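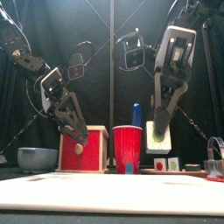

How to Request a Police Collision Report in Fulteton

Last updated 2020-07-25

Collision reports taken inside the Fulteton city limits are held by the police records unit. Reports taken on the state highway between Fulteton and Brunton are held by the highway patrol office in Brunton, even when a city officer was first to arrive. Check the agency name on the card or slip you were given before you start. The records unit does not forward requests sent to the wrong agency.

Who can request a report

A full report is released to a party of interest: a driver, an injured passenger, the registered owner of a vehicle or other damaged property, a parent or guardian of a minor who was involved, an insurer, or an attorney with a signed authorization. Other requesters receive the incident log entry only. The entry gives the time, location, type of call and disposition.

What you need

Government photo ID
The report number, or the date, street and name of one driver
Proof of interest, if your name is not on the report (registration, insurance claim letter or authorization)
Payment, if you want a certified copy

Step 1. Find the report number

The number is on the slip handed out by the officer. It starts with the two-digit year, followed by a dash and the case number. A tow receipt from Groreck Towing shows the same number in the box marked "Agency ref." Do not use the invoice number in the top corner of the receipt.

If you have lost the slip, leave the number field blank and fill in the date, street and driver fields. Searches without a number take longer.

Step 2. Confirm that the report is finished

Reports go through supervisor review before release. Allow three business days for a property damage collision. Injury collisions usually take longer, and a fatal collision report is held until the investigation closes. A request filed before approval is returned as "no record found" and has to be filed again.

Step 3. Fill out the form

Use form R-84, available at the front counter or from the Clerkovon online portal. Complete sections A and B. Section C is for insurers and attorneys.

In section B, write the street where the collision took place and the nearest cross street. Block numbers alone are often rejected.

Sign the form in ink if filing on paper. The portal accepts a typed signature.

Step 4. Submit the form

Online: log in to Clerkovon, choose Records, then Collision, and upload the form with a scan of your ID. Each file must be under 2,000 KB. PDF and JPG are accepted.

By mail: send the form, a copy of your ID and a self-addressed stamped envelope to the records unit. Do not mail cash.

In person: bring the form and ID to the records window. The window closes for lunch. The lobby stays open.

Step 5. Receive the report

Portal requests are answered by email with a download link. Print or save the file before the link expires. Counter requests for approved reports are normally filled while you wait.

Corrections

The records unit cannot change an officer's findings. For a factual error such as a wrong plate number or misspelled name, submit form R-85 with a document showing the correct information. If you dispute the narrative or the stated cause, you can file a written statement, and it will be attached as a supplement.

Photographs and video

Scene photographs and body camera video are not part of the report. Request them separately under the public records procedure and include the report number.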